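Fingertip pad replacement threshold - what does your written procedure say?
Board: Data Collection Practice > Hand-Held Grippers
9 replies

tolerance_stack
We are revising the work instruction for hand-held gripper sessions at Fenport. The current text says "replace pads when worn." Two operators read that sentence and get two different answers. I want a criterion someone can apply at the table without a gauge. What are other sites using?

kd_brestell
Brestell changes pads by count. 2000 grasps per pair, logged on the session sheet, no inspection step. It removes judgment from the operator and the auditors like it.

orrin767
A count alone does not work for books. Cover edges load the pad in shear and the top edge lifts first. I pulled a pair at 279 grasps with the adhesive showing, and a different pair on soft goods went past 2000 with no visible change. Same batch of pads.

kd_brestell
Then your adhesive prep is bad. Isopropyl wipe, full cure, press for the time on the sheet. We do not see lift at 279.

orrin767
Prep was done per the sheet and signed. The task is different. You run blocks and cups.

tolerance_stack
Our draft has both: a count limit as the upper bound, plus a visual check at the start of each session. The open question is the wording of the visual check. Proposed:
4.2 Reject the pad if any part of it projects past the edge of the fingertip block.
4.3 Reject the pair if either pad fails 4.2. Do not mix old and new pads on one gripper.

m_halvard
4.2 is too strict as written. A lower edge that hangs slightly below the block does no harm on a flat grasp. The parts that matter are the contact face and anything that can get into the camera view between the fingertips. I would split it into "lifted" and "overhanging" and only reject on lifted.

sampaio_rig2
Disagree with m_halvard. On the Sampaio rigs we treat any loose flap as a reject. A flap moves between demonstrations, so the pad looks different from one to the next and the contact patch is not repeatable. A fixed overhang is arguable, but operators will not sort one from the other reliably. Keep the rule simple.

m_halvard
Simple rules that reject usable pads get ignored by the second week. Seen it at two sites.

tolerance_stack
The reference sheet for the appendix is below. It covers pad condition and the book handling task the rule is written for. Comments on 4.2 against these, please.
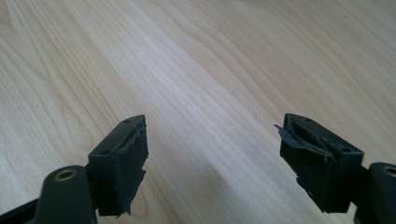
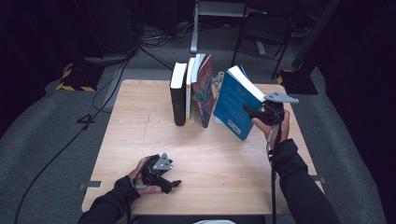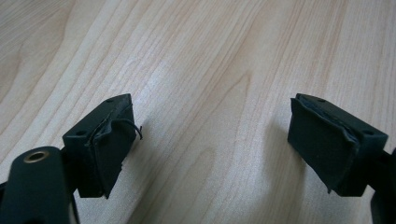
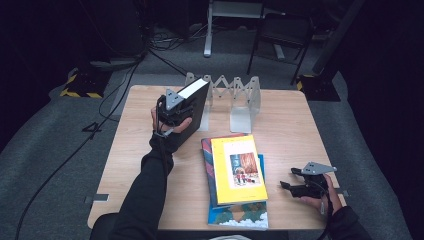

Posted by Darcy Leclerc (tolerance_stack) - March 31, 2018 - Fenport

Reading notes for the sheet, numbered in order.

1 is a reject under every version proposed so far. Torn covering on both inner faces, and the piece on the right block curls out past the edge into the gap. m_halvard's split gives the same result.

3 is the harder one. Both lower edges hang below the block, which the split would allow. The left pad also has a flap folded outward near the top and a thin loose thread, so the left fails on "lifted" in any case. Under 4.3 that takes the right pad with it. I would like to know if anyone would pass the right pad on its own.

2 and 4 are the task. In 2 the right gripper has the blue paperback by its upper corner, tilted out of the row. In 4 the left gripper has the black hardcover up on its edge beside the expandable stand. Hard cover boards and paper corners are what I would expect to drive the wear orrin767 describes, and I have no count data on that yet.

orrin767
I would pass the right pad in 3 for practice sessions and fail it for recorded ones. The fold over the top edge has a lighter sliver showing along the seam. If that is adhesive, the pad has started to go.

kd_brestell
Still want a number in the text. Put 2000 as the ceiling and let sites set a lower one per task. Book tasks can be 279 if that is what your log supports.

tolerance_stack
Ceiling of 2000 goes in. A task limit from a single pair is thin - I will leave that field blank until there is a log behind it. Revised 4.2:
4.2 Before each recorded session, view both contact faces with the gripper open. Reject if any flap, thread or torn piece stands away from the block. Overhang at the lower edge is recorded on the sheet and is not a reject by itself.

sampaio_rig2
Acceptable, except for the overhang line. Flostutthorpe tried "record only" and the column was blank on most sheets. We will keep rejecting on it locally.

m_halvard
Fine with the revised text. Add who signs the check. If it is the operator, say so.

tolerance_stack
Operator signs, lead countersigns on a pad change. Draft goes out for comment in April.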